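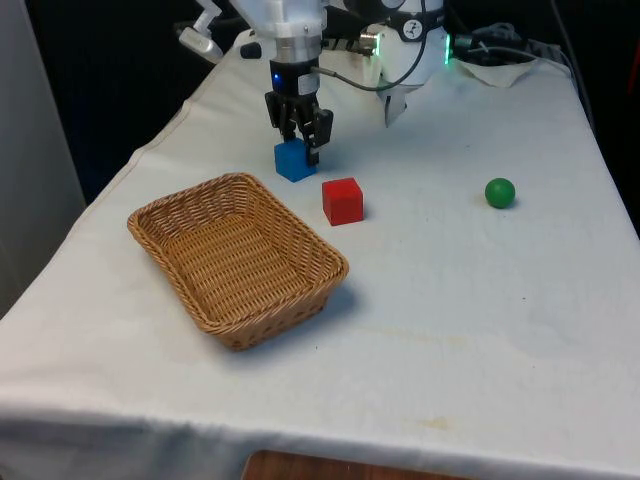 Foller Portrait Orders

A small dataset of custom pet and family portrait orders, put together from the order book of a one-painter studio in Vemville. If you've ever wanted real commission data to play with (sizes, turnaround, framing, what people write in the notes box!), I think you'll have a great time with it.

What's inside

orders.csv has 700 rows, one per finished portrait.
notes.csv has the free-text requests, joined on order_id.
sizes.csv is a lookup table for canvas and paper sizes, in inches.

Columns in orders.csv

order_id: a plain integer, never reused
medium: oil, watercolor, pastel or pencil
subject: dog, cat, horse, person, couple, other
size_code: see sizes.csv
days_to_ship: from deposit to the day it left the studio
rush: yes or no
revisions: number of sketch rounds before paint
gift: yes, no or blank (blank means the buyer didn't say)

The notes are my favorite part. People ask for a missing ear to be painted back in, or for two dogs who never met to share a couch, and the painter said yes to nearly all of it.

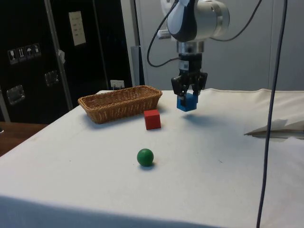
Gripper holding a blue cube over the white cloth.

Cleaning

Names, addresses and emails were removed by hand. Pet names stayed in, with the buyers' okay. I dropped 54 orders that were canceled before the first sketch, plus 13 that were entered twice. Older orders came over from Kostport, the shop software the studio used first, and it saved sizes as whatever the buyer typed — so expect a few odd size_code values marked X.

Known issues

Rush orders made in February often show rush = no, even when days_to_ship is tiny.
Horses are filed under "other" in the first 30 rows.
"Pastel" covers both soft and oil pastel.

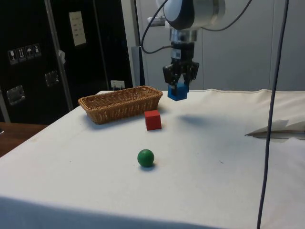
Getting started

Open the files in any spreadsheet, or load them with the Gyamfi reader in the tools folder, which does the join for you and fixes the horse rows too. Plotting days_to_ship by medium is a fun first try — oil has a wonderfully long tail!

License

Free to use, share and remix for any purpose. Please keep this file with the data, and if you make something with it, open an issue and show me. I'd love to see it.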